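Grunham wants its office workers to clear their desks, and it wants to pay them for it. Under a plan set out in June, the town would give 300 small firms $25 for each worker who swaps piles of paper for a set of trays and boxes.

The claim is that tidy desks save time. The proof so far is one survey of 426 people, all of whom had signed up for a course on tidying. 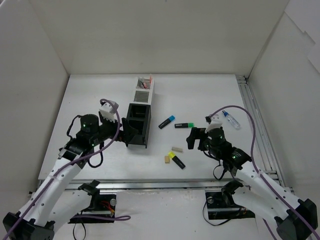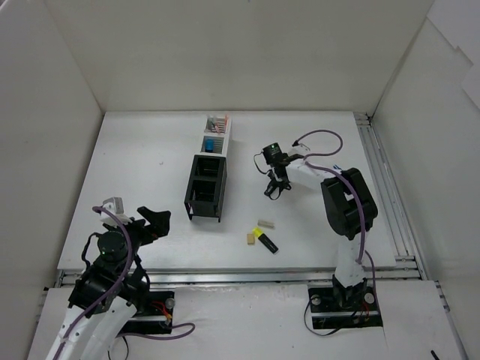

*A black open-topped box on a white tabletop, in both views; both also have a white rack or organizer behind it.*

Yasaman Karimi, who wrote the plan, says the savings "will show up over time." She did not say how they would be measured. Gyula Boros runs a print shop on the main street and has read the whole thing twice. "I lose time on the phone," he said. "A box won't answer it." The town votes on the plan next month.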